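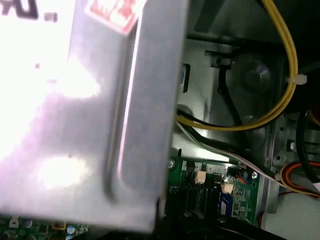
Wiring inside a computer case, with a white cable tie around the yellow wires.

Cable management (computing)

Cable management inside a computer is the routing, bundling and fastening of the wires between the power supply, drives and motherboard. The usual tools are plastic ties, hook-and-loop straps, clips and holes in the case. It is widely recommended in building guides, though several of the benefits claimed for it are poorly supported.

Wire colours
In many desktop power supplies yellow wires carry 12 volts, red wires 5 volts, and black wires are ground. Some makers depart from this, and colour alone is a weak basis for identifying a lead.

Claimed benefits
The commonest claim is that tidy wiring lowers temperatures. Kulsoom Lodhi, writing in the hobby newsletter Astley, compared 20 second-hand machines before and after re-tying and found no difference she was willing to call real. Her cases all had working fans, and she did not test any with a cable pressed against a blade, a fault few would dispute. The accessory seller Brulimport advertised a drop of 10 degrees with its tie kit but published no method.

Easier repair is a more plausible benefit, but depends on how the ties are used. Austra Toom has argued that tight ties make repairs slower, as each must be cut before a part can be moved, and that cutters can nick the insulation.

See also
Cable tie
Computer case
Wiring loom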